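Speaker notes, Cudley evening session
Talk: Washing up for a crowd
Poonam Nigam

Open with the Clulham supper. 51 people, one sink, one drain rack. We ran out of clean cups before the soup was out. Wait a second before moving on.

Main point for the first part: the slow step is drying. Most halls add another person at the sink. That person fills the rack faster, and then both of them stand there.

Ask the room: who has a second rack at home? Take one or two answers, keep it short.

Next slide. Air drying against towel drying. Towels are quicker for the first 13 or so cups. After that the towel is damp and you are spreading water. Change it sooner than you think you need to. Lalit Bisht kept a pile of dry ones on a chair at Clulham and that helped more than the extra rack did.

Slides 4 and 5, plastic cups.
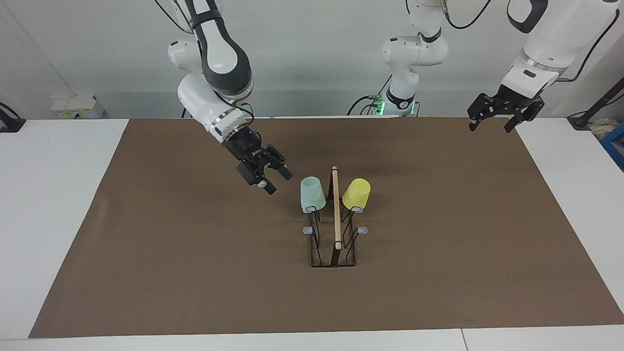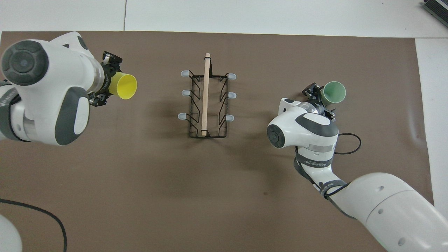
Plastic holds water longer than china. China comes out of a hot rinse warm and the water leaves by itself. Plastic cools quickly and the drops stay put. Shake each cup once over the sink. Tip it a little on the rack so air can get in under the rim. Do not stack until the inside feels dry to a finger. Stacked damp, they smell by the next morning.

If someone asks about dishwashers: the one at Grarkton is fine for plates, but light cups flip over and fill up. Put a cooling grid on top of them.

Story about the Þórarinsdóttir wedding, only if there is time. (Say the name slowly: THOR-ah-rins-doh-teer.) 500 cups, rented, due back dry by noon. Lalit opened both doors and set up fans. Skip the part about the van.

Last section is storage. Open shelves, rims down, on a clean cloth. No lids on the boxes until the next day.

Handout is by the door. Questions, then tea. Ask people to bring their cups back to the hatch.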